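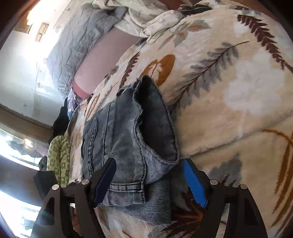

Chaminda Wickramasinghe wrote to me, after reading the draft of this chapter, that fading should be taught before dyeing, for the student already owns faded clothes and has probably never seen a dye vat. I have followed this advice. The vat comes in Chapter 4, and the student who is curious may look there first.

Chapter 3
How Colour Leaves the Cloth

After this chapter you should be able to explain the difference between light fastness, wash fastness and rub fastness, to read a grey scale, and to write a short report on a faded sample.

3.1 What we mean by fastness

A dye is called fast when it stays where it was put. The word has nothing to do with speed, and students who learned English late, as I did, are often confused by it. It is the older meaning of the word, as in "to hold fast".

Fastness is never one single property. A red cotton may stand in a shop window for a whole summer and keep its colour very well, and then lose much of it in the first warm wash. Another red may behave in the opposite way. When a supplier tells you that a cloth is "colour fast", your first question must be: fast to what?

In the trade we ask this question mostly for three enemies. Light breaks the dye molecule itself, so that it no longer absorbs the same part of the spectrum. Washing carries the dye out of the fibre into the water, from where it can settle on other clothes. Rubbing takes away small particles of dye from the surface, and sometimes it takes the surface fibres also. There are other enemies, such as sweat, chlorine and sea water, and they are treated in section 3.6.

3.2 The behaviour of indigo

Indigo is a special case and we will return to it many times. In its blue form it does not dissolve in water. The dyer must first change it chemically into a form that dissolves, put the yarn into this bath, and then lift the yarn into the air, where the blue comes back. Because the yarn stays in the bath only a short time at each dip, most of the dye remains near the outside. If you cut such a yarn and look at the end under a lens, you will see a blue ring and a much whiter middle.

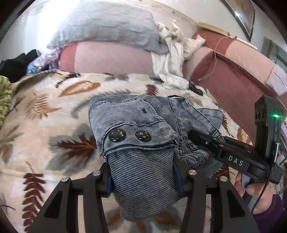
Rubbing is the enemy which indigo fears most. The blue ring is thin, and when it is worn away the white core begins to show. This does not happen equally over a garment. Knees, seats and pocket edges receive more friction than the inside of a cuff, and a seam that stands up receives more than the flat cloth beside it. Sewing thread must be judged separately from the cloth, as it is often another fibre with another class of dye. On the blue-grey garment shown with this section, the folded panel has gone pale across its surface, and the stitching along the upper edge is still dark. A report that says only "garment faded" would lose this information.

3.3 The Brunden samples

Many exercises in this book use the sample collection of the old Govora mill in Brunden. It holds 622 pieces of cotton cloth, each cut in 2 halves. One half was kept in a closed drawer and the other was washed 70 times with the same soap. Mrs Du, who looked after the laboratory until the mill closed in September, wrote every result by hand, and her notebooks are now printed by Waler as a supplement to this course.

Before you open the supplement, do Exercise 3.1. Choose a garment of your own that you have worn for at least a year. Find one place where the colour is strong and one where it is weak, and write down which enemy you suspect in each place. Keep your answer, as you will need it again in section 3.5.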